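The Yellow Ones Go Last

Senad Atanasov has folded laundry for a living since he took over Harkinura, a wash-and-fold shop with 28 regular customers. Friday is the heavy day. Most of it is cloth with some size to it, and he likes to start by laying each piece out loose on a speckled top and finding a stitched edge. 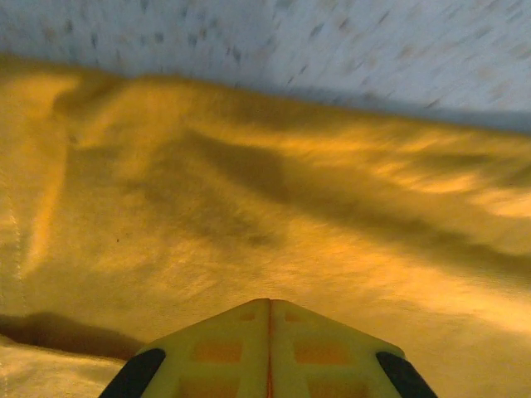

Finding the corner

A big yellow cloth has too much slack to fold from the middle. Atanasov takes one corner, lifts it and lets the rest trail – then he looks for the next corner along the hem. Small things can wait in the basket. He has no patience for folding boards and sold the 2 he owned.
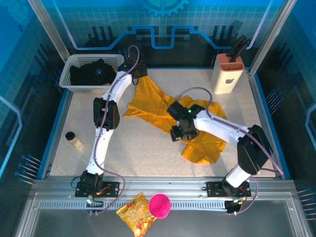
Once both corners are in hand, he pulls the long side straight and brings it over in half, then half again. Thick cloth gets a third fold only if the shelf is short. His shelves are 6 to a wall, and the bottom one is kept for towels.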